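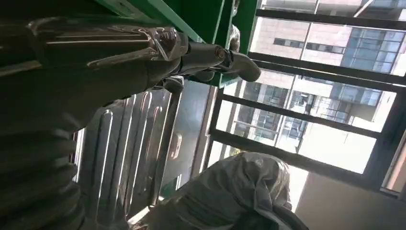
Well, we got to the back end of the shed at last! If you've been reading this newsletter since April you'll know I've been promising a clean-up down the metal end for ages, and every month something else got in first (the gutters, the sausage sizzle, my knee). I'm writing this with a cup of tea and very sore shoulders, and I'm pretty chuffed.

For anyone new to Vasudham, the metal end is the bit past the benches where the green frame is, with the corrugated silver panel and the tall skinny door in that murky greenish-grey. It's the part you walk past on the way to somewhere else. I'd been walking past it for years with a mug in one hand and I don't think I had ever properly looked at it until I had a wet rag and Imke Lenz standing behind me going "you missed a bit".

So, the grooves. Has anyone here ever cleaned corrugated metal indoors? It's a horrible job. You can't just wipe across it or all you do is polish the high bits and push the muck down into the low bits, so you end up going up and down, up and down, one groove at a time, like doing the world's biggest venetian blind. I started with an old towel and gave that up pretty quickly. Imke tried a dish brush with a long handle and that was miles better, and then Grímur Eskildsen wandered in with a paint roller sleeve, the fluffy kind, damp, no paint on it obviously, and it went down those channels like it was made for them. I was a bit annoyed, to be fair, after I'd already done my half the slow way.

We used warm water with a little squirt of washing-up liquid. Please don't use the orange stuff from under the sink! It's meant for the concrete and it leaves streaks on everything else, and the strips that catch the light will show every single one. We found that out on a patch down low where I hope you won't look.

The green frame was easier. It's flat mostly, so a cloth and a bit of patience did it, but goodness the dust up top. I had a scarf tied round my face and I was still sneezing at tea time. I'd honestly forgotten what a bright green it is. Zixuan Jiang reckons we should pick the same colour for the new tool rack, and I said over my dead body, and then I went home and thought about it and now I'm not so sure. It does cheer the place up. If you've got a view on this, put it in the biscuit tin by the kettle with your name on it. One vote each please, I can recognise handwriting.

The door got a wipe as well, handle and all. Handles are always the grubbiest thing in a shed and we all pretend they aren't. I did that one with an old toothbrush round the ends and it came up a lovely light grey. While we're on doors, the combination for the outside padlock is no longer 1321, and no, I'm not printing the new one in here. Ask me or Imke.

Now, sorting. This is the bit where I need you all to be brave.

We cleared out the stuff that had piled up on the floor down that way, and most of it had no name on it. I'm not going to list the lot or we'd be here till Christmas. There was a box of brackets from Torkbridge with the plastic still on, so somebody bought those and then had a change of heart. There were offcuts, so many offcuts, and a bag of 300 cable ties that I'm claiming for the shed unless the owner turns up with a good story. There was a thermos I'm fairly sure has been there since before I joined. I didn't open it. Grímur did, and he's asked me not to write about it.

Everything that looked useful is on the trestle just inside the roller door, and it'll stay there until the end of the month. Come and have a rummage. Anything still there after that goes to the tip shop, with the exception of the paint, which has to go to the council drop-off. If you're the person who labels things "GOOD DO NOT THROW" and then leaves them for six years, I love you, but come and get it.

We did have one little disagreement and I'd like to put my side first, seeing as I write the newsletter. Þórarinn Kragh wants hooks put up at that end so long things can hang there, and I'd like it left clear. He's right that we're short of hanging space. But I know us! One hook becomes a hook with a hose on it, and then the hose has a bucket on it, and then there's a ladder leaning on the bucket and we've lost the floor again. I've told him he can write his own item next time and I'll print it word for word, spelling and all.

What we did agree on is a strip of floor to be kept clear in front, right along. Imke has marked it with tape from Crenshaw (the shop on the corner, they did us a nice price, 20 dollars for the lot including the wide roll). Please don't park anything on the wrong side of the tape, even for a minute, even if you're just ducking out to the car. I've ducked out to the car and come back the next week.

A few things I learnt, for whoever does this next:

Do the top first. I know, everyone says it, and I still started at the bottom and had to go over it again once the dust came down off the frame.

Take your rings off. Corrugations and rings don't mix and I've got the scratch to prove it.

Change the water more than you think. By the end ours was the colour of strong tea, and with dirty water you're only moving things about.

Get a lamp in from the side if you can. With the overhead lights the ridges flash at you and you can't tell what's grime and what's shadow. Down near the floor it's proper dim and I had to do the last bit more or less by feel.

Anything black and ribbed wants a soft brush, dry, and then a barely damp cloth in the dips. I went at one with a soaking sponge and all the water sat in the ridges for an hour. It was fine in the end, just drippy, and I had to put a towel under it.

The whole thing took us 90 minutes for the cleaning and then most of the arvo for the sorting, mostly on account of people picking things up and telling each other where they came from. I didn't mind that part at all. Zixuan found a little set square she'd lost the summer before last and did a lap of the benches with it over her head. Ea Hallgrímsson brought round a tray of cheese scones at three o'clock, still warm, and there was some very unseemly behaviour over the corner ones. Ea, if you're reading, the tray is washed and on the shelf over the sink. Can we have the recipe? I asked on the day but my mouth was full.

There's still touching up to be done. We've got a few spots on the green where the paint could use some love, and before anybody brings in a tin from home, please check with me. Zostier do a colour that looks near enough on the card, but cards are liars and I'd like to try a dab somewhere out of sight first. If anyone has matched a bright green before and got it right, I'd love a chat. I did our letterbox once and it took me three goes and it's still not the same as the gate.

I'd also like a proper broom for down there, to live down there. The good broom goes wandering. I've seen it at the bench, I've seen it outside by the bins, and once it was in the back of Grímur's ute on the way to his sister's. So if you've got a spare with decent bristles, bring it in and I'll write METAL END on the handle in big letters.

Next up is the bench drawers, which I've been putting off even longer. There's one that hasn't opened since winter and I've heard three different theories on what's jammed in it. Bring a torch and something flat and thin, and old clothes. Kettle's on from nine, and if you can only come for an hour that's still an hour I don't have to do!

Oh, and whoever borrowed my blue gloves, they're inside out on the windowsill and one of them has gone crunchy. You can keep those.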